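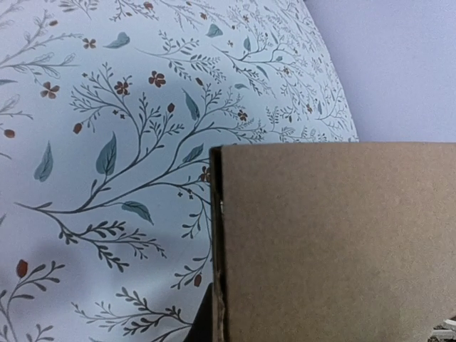
4. Recording Demonstrations: Carton Folding

This section applies to operators who record carton-folding examples on the Drollum two-arm station. It assumes that the station has been leveled, powered and homed as set out in Section 3. Questions about this section should be directed to Rhonda Lévesque, Station Operations, Naltura.

4.1 Before the first recording

1. Confirm that the printed mat lies over the full working surface. The pattern is part of the recorded setting. Do not swap mats partway through a batch.

2. Check that both arms are in the rest position and that the cable loops above the wrists move freely by hand.

3. Wipe the lens of each wrist camera with a dry lens cloth. Do not use spray cleaner inside the enclosure.

4. Open the Simanjuntak recorder and select the task name "Carton, small, plain." Enter your operator initials. A recording saved without initials is rejected at upload.

5. Take a flat blank from the supply stack and inspect it. Set aside any blank with a torn tab, a crushed corner or printing on either face.

Caution: Keep hands outside the enclosure whenever the green lamp on the control panel is lit. The arms follow the leader handles without delay and do not stop on contact.

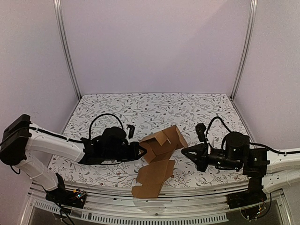 4.2 Recording one example

1. Place the blank on the mat, within reach of both grippers. Vary its angle from one example to the next. A model trained on blanks that always start square to the rail will do poorly on any other start.

2. Step back, take hold of both leader handles and press the left pedal once. A single tone marks the start of the recording.

3. Raise the side panels first, then bring the end flaps in. Use one gripper to hold and the other to fold wherever the carton allows it.

4. Move at a steady pace. Pauses longer than 2 seconds are flagged by the recorder and must be explained in the notes field.

5. If a flap springs back, fold it again in the same recording. Corrections of this kind are wanted — they show the system how to recover — and should not be deleted.

6. When the carton is closed, open both grippers, withdraw the arms to the rest position and press the left pedal again. A double tone marks the end.

Note: An example that runs past 67 seconds is saved to the "long" folder and does not count toward the batch total.
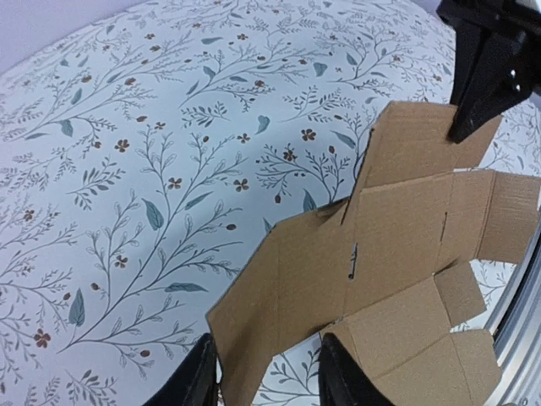
Figure 4-2. Flat blank on the mat, wrist camera view.

4.3 Checking the wrist camera views

Play back the first example of every batch before recording the second. Both wrist views must be checked. Audrey-Anne Gagnon's review of the July recordings found that most rejected batches had a fault visible in the opening example, usually a camera that had turned slightly in its bracket.

1. Open the playback window and select the left wrist view, then the right.

2. Confirm that the gripper fingers can be seen at the edges of the picture and that they are in focus.

3. Stop the playback at the first firm grip and compare it with the reference view below.
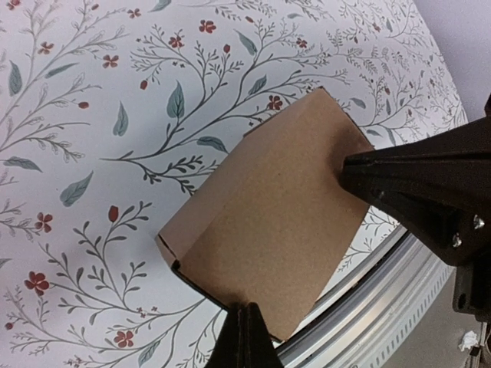
A usable wrist view allows a reviewer to judge the grip without turning to the fixed camera. The points of contact should be plain, and enough of the carton should be in view to tell which way it is turned. In the reference view, one finger presses on the right side of the box and the other pushes up from below, and the folds between the panels can be made out. The curved metal rail at the lower right is acceptable background. If the carton fills the view so completely that neither finger can be seen, loosen the camera bracket, correct the angle and record the example again.

4.4 Closing a batch

1. A batch consists of 30 accepted examples. Do not close a batch early; use "Suspend" if the shift ends first.

2. Label each example "complete," "recovered" or "failed." Failed examples are kept and uploaded with the rest.

3. Select "Close batch" and wait for the upload bar to clear before switching off the station.

4. Enter the batch number in the station log. The carton-folding set is closed to new recordings when it reaches 2,544 accepted examples, after which operators will be assigned a new task by Neville Bickerstaff.

Caution: Do not rename or move files in the upload folder. The Prinura labeling service matches wrist and fixed views by file name, and a renamed file cannot be paired again at the station.

For replacement of worn fingertips and wrist brackets, see Section 5.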